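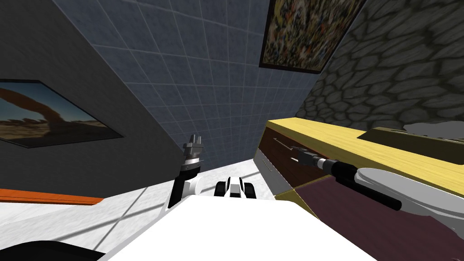
Family days out talk - notes. Keep to 20 mins, leave time for questions

Start: hello, thanks to Huia Pearce for the slot. Who here has kids under ten? Hands up. Who has paid full price at a gate this year and gone home by lunch? (wait for groan)

What I'm covering - how to pick a farm park or soft play or whatever for a wet half term without spending a fortune. October mainly. Summer is a different talk.

1. Price at the gate
Don't look at the adult ticket first. Look at what's extra. Drurkero: one price, everything in, even the tractor ride. Didska: cheap to get in, then tokens for the trampolines, tokens for the go karts, tokens for feeding the goats. We spent more at Didska. Tell the token story, keep it SHORT. My youngest cried for a token and Pierina Pace, who I'd never met before, gave him hers. That's how I know Pierina.

Family ticket nearly always means two adults and two children. If you're one adult and three, ask at the desk. Kirnia will swap it round for you, not on the website, you have to ask.

2. Annual passes
Worth it at three visits for most places. At Ogunleye it's four and half the rides are shut in winter so no.
Grandparent passes - Concetta Pace swears by hers, goes every week with or without the grandchildren. Check if it's tied to a named child though, some are.

3. The survey
Ada Marino's numbers, say thank you to Ada, she is sat near the back.
2,059 parents answered. 406 said they left early because of weather. 241 left early because of the food queue!! 127 because of toilets. Pause on toilets.
Point to make: weather you can't fix but the other two you can find out before you go. Ring up. Ask if the cafe takes orders ahead.

4. Indoors
Next slide

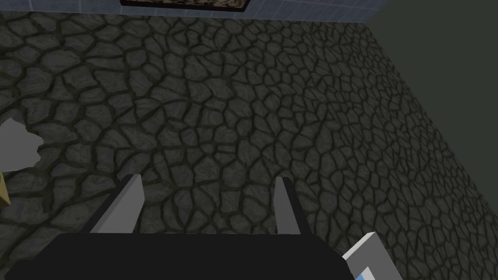 Slide 9. Stone floor, tiled wall

Surfaces. Hard floors fine for shoes, murder on knees if you've got a crawler. Take a mat. Socks with grips for the play frame, most places make you buy theirs if you forget, so put a pair in the glovebox and leave them there.
Ask if there's a seperate baby area and whether it's got a gate on it. Kirnia has. Drurkero has a baby area but older ones come straight through it.
Noise: first hour after opening is quietest. Ogunleye does a low noise session, lights down, music off, book early as it goes quick.

5. Food
Picnics. Three out of the four let you bring one in, Didska only outside. In October. On a bench.
Adelmo Benedetti runs the cafe at Kirnia and told me the quiet time is before half eleven or after two, so eat at odd times. Hot chocolate is the good one. Skip the chips

6. Getting there
Car park fees - not on the ticket page, look under "plan your visit". Bus to Drurkero stops at the bottom of the hill, it is a long hill with a buggy. Last bus back is before closing time so check it, we didn't.

If running late drop section 6 and go straight to handout.

Handout: one side of A4, all four places, what's included, what's extra, phone numbers. Left some by the door. Didska prices may of gone up, tell them to check.

Questions. Someone will ask about dogs. Drurkero yes on a lead, not in the animal barn. The rest no.
Someone will ask about birthday parties, send them to Ada.

Get the clicker back to Huia before 4pm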